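Progress report to the Nurnow Fund, July 2023
Shared rules for testing household grippers in simulation
Prepared by Sveva Vitale, Gralisberg

Dear friends at the Fund,

Thank you for being so patient with us over the spring, and for the kind note that came with the second payment. When we last wrote, our little rulebook was a pile of comments in the margins of somebody else's draft, and I am very happy to say that it now reads like something a newcomer could pick up and use (two of them have, and they were generous with their complaints!).

As you'll remember, the idea is to agree on how a simulated gripper test should be set up, run and written down, so that a result from our group and a result from our partners at Öberg can sit side by side and mean the same thing. The draft now has 58 rules. Most of them are small, and a good many deal with the moments before anything is touched, when the jaw is open and the arm has yet to commit itself. We spent far more time on that part than we had planned, and I don't regret it, as it was the cause of nearly every argument between the two groups.

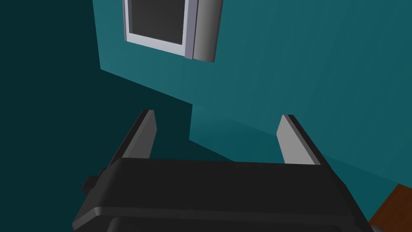 Page 2

The rule on the open jaw, to take the one we are fondest of, now says that the fingers must be fully open and the space between them clear at the start of a trial, and that the wrist view must show both finger pads. It sounds obvious when you read it on paper. Before we wrote it down, though, Öberg was starting its trials with the jaw half closed and we were starting ours wide open, and we had been comparing the times for months without noticing.

We also settled the question of plain rooms. Some of us wanted every test room dressed with furniture and clutter, and others wanted bare walls so that faults in the approach would be easier to spot. The draft asks for both, with the plain room first, and it asks for the direction of the light to be recorded each time. A pad in full light and a pad in shade can look like two different parts to a person reviewing the recordings, and reviewers do get tired, bless them.

The section on closeness to objects is the one still moving. We have a rule that a fingertip near an object is to be logged as "near" until the contact record confirms a touch, however convincing the view from the wrist may be. Our reviewers at Cunham went back through 971 recorded trials with this in mind and sent 79 of them back to be labeled again. That was a bigger job than any of us wanted, and I'd like to thank them here for doing it so cheerfully.
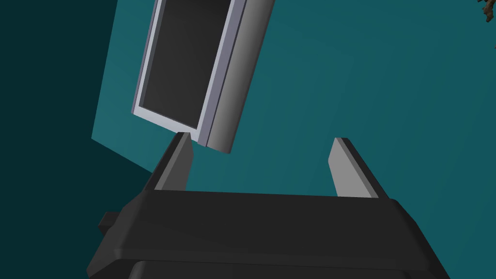

Wrist view with the left fingertip close to a tilted panel. The view alone does not settle whether there is contact.

Flat things with a thick edge have turned out to need a paragraph of their own, and we are still going back and forth on the wording. Öberg would like the angle of the object written down at the start of each trial. Cunham would like it written down at the end as well, and I am leaning their way.

On money, we are within the budget you approved, apart from the extra reviewing hours, which we covered from what was set aside for travel. We would like to move the printed edition to October so that the relabeled trials can go in, and I hope that will be all right with you. The next draft will come to you as soon as Öberg has sent its comments on the closeness section.

With warm thanks from all of us,
Sveva Vitale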